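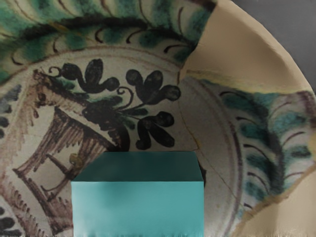 Pantry moth

Pantry moth is the everyday name for several small moths whose larvae feed on dry stored food in homes, shops and mills. The name is most often used for the Indian meal moth (Plodia interpunctella), but the Mediterranean flour moth (Ephestia kuehniella) and the warehouse moth (Ephestia elutella) are also found in kitchens and are treated in the same way. Pantry moths should not be confused with clothes moths, which feed on wool, fur and feathers.

Appearance

The adult Indian meal moth is small and rests with its wings folded along the body. The outer part of the forewing is coppery or reddish brown and the part nearest the head is pale grey or cream. The flour moth is grey all over, with faint darker zigzag lines. Larvae are off-white, sometimes tinged pink or green according to the food eaten, with a brown head.

Life cycle

A female Indian meal moth may lay up to 400 eggs on or close to a food source. The eggs are too small to be noticed in normal kitchen use. On hatching, the larvae spread through the food and spin silk as they feed. Fully grown larvae usually leave the food and may climb walls and cross ceilings before spinning a cocoon in a crack, under a shelf edge or in the fold of a packet. Adults do not feed and live for only a short time.

Development depends strongly on temperature. In a warm kitchen the cycle can be completed in a matter of weeks. In an unheated store it may take most of a year, with the larvae lying dormant through the winter and adults appearing in spring.

Foods attacked

Flour, oats, rice, maize meal, breakfast cereals, nuts, dried fruit, chocolate, bird seed and dry pet food are all suitable. Spices and dried chillies are also attacked. Larvae can chew through thin plastic film and paper, and young larvae can enter a jar by way of the screw thread if the lid has no seal.

Signs of infestation

Webbing in the food is the usual first sign, and makes flour or meal hang together in clumps. Others are moths flying in the evening, larvae on the ceiling and cast skins in the corners of cupboards. Infested food is not known to carry disease to people but is normally thrown away.

Control

The main step is to find and remove the infested food. Unopened packets should be checked as well as opened ones. Shelves are then emptied and vacuumed, with attention to joints, peg holes and the underside of shelves, and the vacuum contents are taken outdoors. Shelf liners should be lifted.

Heat and cold are both used on food that is to be kept. Holding small amounts at 60 °C until the food is heated right through kills all stages. Freezing at minus 20 °C for a week has the same effect, although large bags cool slowly at the centre and are better divided first.

Sticky traps baited with a synthetic form of the female scent catch males only. They show whether moths are present and where, but seldom end an infestation on their own. Placing traps near open windows may draw moths in from outside.

Tiny parasitic wasps of the genus Trichogramma are sold on cards in some countries. The wasps lay their eggs inside the eggs of the moth, and die out when no more moth eggs can be found. Insecticide sprays are not advised on surfaces where food is kept.

Prevention

Dry goods are best moved on purchase to glass, metal or thick plastic containers with a rubber seal. Old stock should be used before new. Bird seed and pet food are frequent sources and are better stored away from the kitchen.

See also

Clothes moth
Flour beetle
Grain weevil
Stored product pests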